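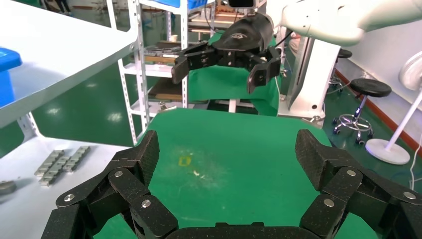
Leser pop-up in Stusorside, worth the line?

hemline_harv
Anybody going to the Leser opening on Sendlow? Doors at 10 a.m., 90 pairs of the Dauda low, 210 bucks each. I own five pairs of gray shoes, so naturally I need this one.

tonguetag
Went to their last one. Stood there three hours and left with a tote bag. It's a decent tote bag.

mallrat_emeritus
210 for a canvas low is a parking ticket with laces. Wait for June, they'll be on the sale rack.

hemline_harv
The Dauda is suede.

mallrat_emeritus
Fine, a fuzzy parking ticket.

quietcuff
Disagree on the sale rack. Their last low sold out in my size, and I wear a 14.

tonguetag
Is it one pair per person? Last time the guy ahead of me brought his whole family — including a baby.

quietcuff
One pair, and you have to try them on at the counter. Tough break for the baby.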